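I got my first phone call from a web listing in May, and I nearly didn't pick up because I figured it was someone selling me a car warranty. It was a guy in Maltberg who wanted his hall bathroom done over. I asked how he'd found me and he said "the internet," which was no help at all!

So I went digging, and wow, was I a mess out there. I moved my little remodeling business from Grudham to Atley a while back and I thought I had changed my address everywhere. Nope. I had three different phone numbers floating around, one of them my old fax line (yes, I had a fax line), and one site had me down as a pet groomer. I spent a whole evening laughing about that one and then I spent the next two evenings fixing it, which was less funny.

If you run a small shop and you've never searched for your own business name, go do it tonight. Type in the name plus your old town, then your old phone number all by itself. That second one is how I found most of the junk. I kept a list on a legal pad and by the time I quit I had 127 lines on it, a lot of them copies of copies. Some sites let you claim the page in a minute or two. Others want a postcard mailed to you with a code on it, and one wanted me to fax them. I no longer have the fax line, so that page is still wrong.

Then there's the paid stuff. A company called Warrier offered to clean it all up for me for $2,925 a year, and the fella on the phone kept saying it was normally 3,000 even, like that $75 was going to tip me over. I said I'd think about it. I thought about it for as long as it took to hang up. Maybe it makes sense if you have a dozen locations, but I have me and a truck.

My friend Shigeru Kinoshita does tile and he went a different way with it. He picked the two sites his customers mention and ignored everything else. He adds a photo whenever he remembers and writes back to every review, even the cranky ones. His phone rings plenty, so I've been copying him. My old profile pictures were all my truck and my logo, and I've been swapping in plain bathroom ones.

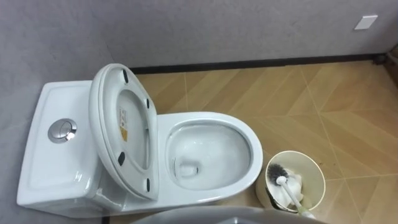 White one-piece with the chrome dual-flush button on top

I also rewrote my description. The old one said "quality solutions for all your needs," and I don't even know what I meant by that. Now it says I do bathrooms and small kitchens, which towns I drive to, and that I call back after 5:00. The pet groomer page came down last week, by the way. I did get one call off it first, from a very nice lady with a poodle.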